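Ostumthorpe Knitwear Folding Set
README

Contents
This folder covers the folding of knit garments on a made-up bed. It belongs with the Vitis household textiles collection and uses the same folder layout. Clips are grouped by garment, then by attempt.

The set has 123 clips of 9 garments. Almost 300 were recorded; the rest were dropped for bad focus or because the garment slid off the bed partway through. Dropped clips are listed in rejected.txt and are not included in the download.

Garments
All of the garments are secondhand and were washed once before use. We picked knits because they stretch and hold a crease poorly, and we wanted some with more than one color or stitch. Each garment has its own notes file with the fiber content, if the tag was still there, and measurements taken lying flat.

Godoy is the short name for the green knit in folder 04. It has plain olive areas and a ribbed part, and it bunches easily when it is dropped on the bed.

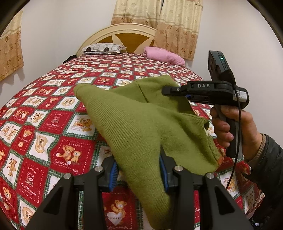 Starting positions are of three types: spread, half folded, and bunched. The type is written in the first column of the index. A garment counts as spread if the main panel is open, even if a sleeve or hem is turned under. Small wrinkles are ignored.

Bedding
A patterned bedspread in red, white and green was used for folder 04. It was left on the bed between attempts and straightened by hand when it had bunched up. The print is busy, so anyone working on outlines should check the garment edges by eye. Folders 01 to 03 have a plain gray blanket, which is easier.

Color notes
Color labels are given per section of the garment, going from one end to the other. Plain names only: green, orange, cream, brown, gray. Where two yarns are mixed closely we write "mottled" and the stronger color. Earlier versions had a single color per garment, and Godoy was listed only as green, so its orange and cream sections were missing from search results. This was fixed in the October update. 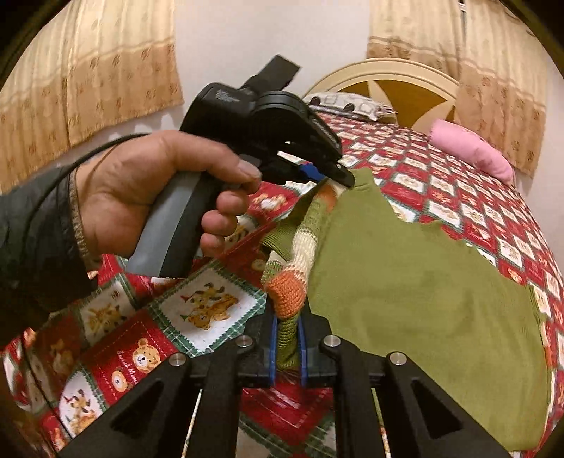 Folder 04, Godoy: plain olive panel with the multicolored knitted section to its left.

Known problems
Two notes files in folder 07 have width and length swapped. Folder 02 has no fiber content because the tag had been cut out. The index was exported from Imex and keeps its column names, including an empty one called "lot" that can be deleted.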